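4.2 Trying the tool-camera pack on the grinding task

Most of what we've said so far concerns the arm and the way Zimix behaves with its stock scenes, so let me turn to the part we were really curious about: the tool-camera pack. For anyone skipping ahead, Zimix is the simulation kit sold by Cabrera, and the pack is an add-on that gives you a camera view from close to the gripper as well as the usual fixed ones. We had it on a trial licence at our Sutville lab for most of April, and I was the one who got to play with it (lucky me!).

I picked grinding because it's a fiddly job that looks easy. You've got a mortar, you've got a pestle, and the pestle has to end up in the bowl and stay there while it goes round. Our own older simulator, Rindedel, could do the motion well enough but had no near view worth the name, and we'd always ended up guessing what the tip was doing from a camera on the far side of the table. With Zimix I could sit with a cup of tea and watch the tip itself, which I did for a good deal longer than the experiment needed.

Setting up took me a morning. The mortar and pestle come with the pack, and so does the planked tabletop, which Junhao Xiao thought was far too fancy for a test bench. I disagreed at first, because a busy surface is exactly what trips up our tip finder, and I wanted it to have a hard time. We ran 300 episodes with the near camera switched on and another 300 with only the fixed ones, 600 in all, and kept the controller the same throughout. Figure 5 gives a taste of what the tip finder had to work from.

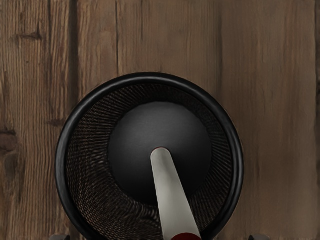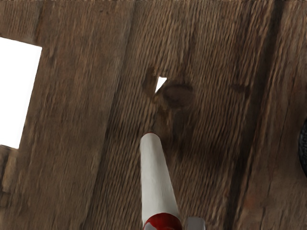 Figure 5. Two near views from the grinding runs in Zimix. The upper one has the pestle tip in the bowl of the mortar; in the lower one the tip is over the planks.

The tip finder is an ordinary small network that Tianyou Wan trained for another project, and we didn't retrain it, as I wanted to see how the pack did for somebody who just plugs in what they already have. On the whole it coped. Where it went wrong, it mostly went wrong in one way: it would fix on something in the wood grain and report a tip that was a little too far along the shaft. A pale tool on brown planks ought to be a gift, and I still don't fully understand why it wobbled as much as it did. Tianyou suspects the scaling we do before the network sees anything, and he may well be right.

Now for the grumbles. The near view slows things down, and more than the manual lets on. With it switched on we could keep 16 copies of the task going on our machine before it began to stutter, and with it off we never found the limit. The camera settings also live in 2 separate files, and if they disagree the kit quietly believes the second one. I lost an afternoon to that — I'd been changing the viewing angle in the wrong file and wondering why nothing moved. Cabrera's support desk answered quickly when I wrote to them, to be fair, and they've said the files will be merged.

Would I pay for it? For grinding, stirring and anything else where the end of the tool matters, yes, I think so. For plain pick-and-place I'd stick with the basic kit and spend the money on a better graphics card. Junhao is less keen than I am and would rather we added a near camera to Rindedel ourselves, and we come back to what that would cost us in Section 5.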